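Kapitel 3
Freiräumen und Ordnen gemeinsam genutzter Tische

Lernziele
Nach der Bearbeitung dieses Kapitels können Sie
– die auf einem Tisch liegenden Gegenstände nach Verbleib und Verschmutzungsrisiko einteilen,
– eine sinnvolle Reihenfolge für das Abräumen festlegen,
– textile Tischbeläge nach dem Freiräumen fachgerecht pflegen,
– Kleinteile sicher aufnehmen und verwahren.

3.1 Einführung

In Tagungshäusern, Wohngruppen und Bürogemeinschaften werden Tische im Laufe eines Tages von wechselnden Personen genutzt. Getränke, Büromaterial und persönliche Gegenstände sammeln sich auf derselben Fläche an. Die hauswirtschaftliche Fachkraft steht damit vor einer Aufgabe, die einfach erscheint, jedoch mehrere Entscheidungen erfordert: Was gehört in den Schrank, was in den Wertstoffbehälter, was muss bis zur Klärung aufbewahrt werden?

Besondere Sorgfalt verlangen Tische mit textilem Belag. Filz und teppichartige Bezüge dämpfen Geräusche und schonen abgestellte Gegenstände, nehmen Flüssigkeit aber rasch auf. Ein liegender Getränkebehälter ist auf einem solchen Belag stets vorrangig zu behandeln, unabhängig davon, ob sein Verschluss aufgeschraubt ist. Raumteiler wie der Paravent aus Flechtwerk in Abb. 3.1 werden in die Sichtkontrolle einbezogen, da Spritzer im Geflecht leicht übersehen werden. 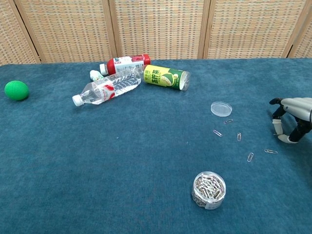
In welcher Reihenfolge wird ein Tisch mit Stoffbelag freigeräumt?

Zuerst werden alle Behälter entfernt, die Flüssigkeit enthalten können, danach größere trockene Gegenstände und zuletzt die Kleinteile. Erst auf der freien Fläche beginnt die Pflege des Belags.

3.2 Einteilung der Gegenstände

Für die Arbeit nach diesem Lehrbuch werden die Gegenstände drei Gruppen zugeordnet. Die Gruppen bestimmen sowohl die Reihenfolge des Abräumens als auch den weiteren Weg.

Gruppe A umfasst Getränkebehälter jeder Art. Sie werden am Körper des Behälters gefasst, aufgerichtet und auf festen Sitz des Verschlusses geprüft. Leere Behälter gehen in die Pfandrückgabe oder in die Wertstoffsammlung, angebrochene Getränke werden nach den Regeln des Hauses entsorgt. Verschlossene und unbenutzte Flaschen kommen zurück in das Getränkelager. Bei fremdsprachigen Etiketten ist zu prüfen, ob ein Pfandzeichen aufgedruckt ist; fehlt es, gilt der Behälter als pfandfrei.

Gruppe B umfasst trockene Einzelgegenstände, etwa Bälle, Bücher oder Spielzeug. Eine Zuordnung zu einer Person ist häufig nicht möglich. Solche Gegenstände werden in die Fundkiste gelegt und im Fundbuch eingetragen.

Gruppe C umfasst Kleinteile wie Büroklammern, Heftzwecken und Gummiringe. Sie werden von Hand oder mit einem Magnetstab aufgenommen und in einem verschließbaren Gefäß verwahrt. Ein durchsichtiges Gefäß hat den Vorteil, dass der Inhalt ohne Öffnen erkennbar ist. Klare Deckel sind auf dunklem Filz schwer auszumachen – die Fläche ist deshalb zusätzlich aus einem flachen Blickwinkel zu kontrollieren.

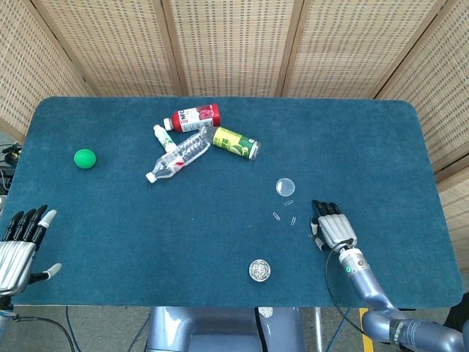
Abb. 3.2: Gegenstände der Gruppen A, B und C auf blaugrünem Filz. Rechts lose Büroklammern und ein durchsichtiger Deckel, vorn das runde Gefäß mit weiteren Klammern.

3.3 Pflege des Belags

Nach dem Freiräumen wird der Belag in Strichrichtung abgebürstet und anschließend mit der Polsterdüse abgesaugt. Metallische Kleinteile müssen vorher vollständig entfernt sein. Feuchte Stellen werden mit einem saugfähigen, nicht färbenden Tuch abgetupft. Reiben ist zu unterlassen, weil es die Fasern aufraut und den Fleck vergrößert. Zuckerhaltige Getränke werden mit lauwarmem Wasser nachbehandelt, sofern die Pflegeanleitung des Herstellers dies zulässt.

Aus der Praxis
Das Tagungshaus Feletti verfügt über eine Nutzfläche von rund 626 Quadratmetern. Giang Ngô, Leitung der Hauswirtschaft, hat dort für jeden Gruppenraum zwei Kontrollgänge eingeführt, einen in der Mittagspause und einen nach Veranstaltungsende. Die Ergebnisse werden in einer Liste an der Innenseite der Schranktür festgehalten. Seit September enthält die Liste auch eine Spalte für Fundsachen.

Arbeitsauftrag
Ordnen Sie die Gegenstände aus Abb. 3.2 den Gruppen A bis C zu. Erstellen Sie anschließend einen Ablaufplan für das Freiräumen und die Pflege des Tisches und nennen Sie die benötigten Arbeitsmittel.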